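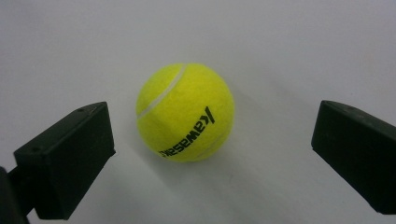
Do we really need another month of ball-into-bag, was the first question of the afternoon, and could we please move on to something with corners? I was still hunting for a pen at that point, so sorry if I've missed the start of it. The feeling in the room was split. The training side at Andrade would like more of the same with small changes. The people doing the gripping would like a change, full stop (I'm one of them, so take my minutes with a pinch of salt!).

We had the February numbers first. The set now stands at 3,317 recordings, and 54 of those have been sent back to us. I'd guessed worse. Most of the ones sent back were cases where whoever was holding the gripper let go and whipped it away in the same movement, so the learning side can't tell where the drop ends. Agreed that we all keep still for a moment after opening the fingers, then lift. I do it too, I know I do.

Then a long chat about the clear bag. One view was that it's unfair on the model, what with the shine on the plastic and the ball turning up twice through the folds. The other view, and mine, is that people own clear bags and the thing had better get used to them. We went back and forth on this until the tea was cold. In the end we kept the clear bag in, but it'll get its own label in Condico so that Andrade can train with and without it and tell us which does better.
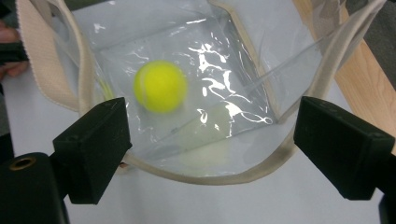 Omport Handling Group, Gindodville

Next was where the ball starts. Somebody had looked through a batch and found we nearly always put it down in the same spot, with the printing facing whichever way it came out of our hand. Fair cop. From now on we move it between goes and give it a turn as well, and we start some goes with the gripper off to one side so it has to come and find the ball. No fancy plan for this, just don't be tidy.

Session length: we're sticking at 30 goes, then swap. I asked for fewer on account of my wrist and got a fair bit of sympathy, but no change. We can have a proper break at the halfway point though, and I've written that down here so it counts.

Failed goes. If the ball slips out or you miss the opening, leave the recording running and have another try in the same take. Andrade want to see the recovery. Please don't delete them on the quiet! Mark it as a retry in Condico and carry on.

Something with corners: yes, but after the next batch. Three ideas were put up, a small box, a sponge and a bar of soap still in its wrapper. The soap got the most nods. I'll bring one in.

To do before we next meet
Me: soap, and tidy up the labels list
Gripping lot: have a look at your own sent-back goes
Andrade: let us know if the pause after the drop is long enough

Any other business was the charging cables, again. Put them back on the hook, please. We finished at ten past four.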